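Bindwood Paper Carrier Bag, Brown with Green Cord

I've been selling these for a while now and they're still the bag I grab for my own shopping! It's a plain light brown paper carrier with a thick cord handle in dark green, and the cord is the part I fell for. Thin twisted handles dig into my fingers. These don't.

Sold in packs of 25, or singly if you just want to try one (go on).
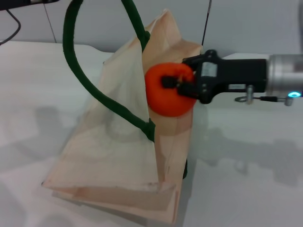 I use mine for fruit, bread, birthday presents, and the odd pair of shoes. Yes, the paper creases once you've had it out a few times, and I like it better that way. If you want yours crisp for a gift, keep it flat in the pack until the day. Please don't put anything dripping in it, though. It's paper!

Pack of 25: $17
Single bag: 85 cents
Handle color: dark green only until August

Orders over 4 packs ship free. For a bigger size, have a look at the Helura, which has the same kind of handle and a wider base. The Posov is my pick for bottles.

Page updated 5 Jun 2018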